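Cerkel Open Day Episodes: Data Card

Simulated pick episodes run live at the Ultevby open day in April. Maintainer: Grigoris Deligiannis.

14 shares · 3 comments

Contents: 628 episodes, wrist view, one arm, two-finger gripper. Visitors chose the object and the start pose from a menu, then the policy ran without help. Episodes over 25 seconds were stopped and are kept with status "timeout".

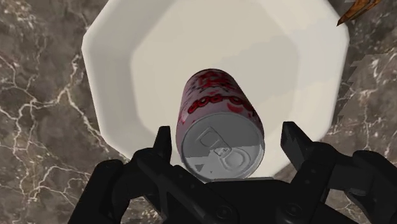 Start poses were drawn per episode and are stored in the episode header. Objects may be upright or lying down, on the counter or on dishware. A can lying on a plate with its lid toward the palm is approached end-on, one finger to each side, and "pre_contact" covers every step until a finger touches it. Marble and other veined counters use the same labels as plain ones.

Known issues
- 6 episodes have no header — skip them when loading.
- Printed text on objects is often unreadable at steep angles. Do not use it as a class label.

Splits: by object, in the Akpan format. Loader version 2 or later.

Comments (3)

pindside_lab: Is the gripper width logged per step?

G. Deligiannis: Yes, in meters, same rate as the joint states.

mtk: Loader 1 fails on the header field. Version 2 works.

We use cookies to remember your settings. Accept | Manage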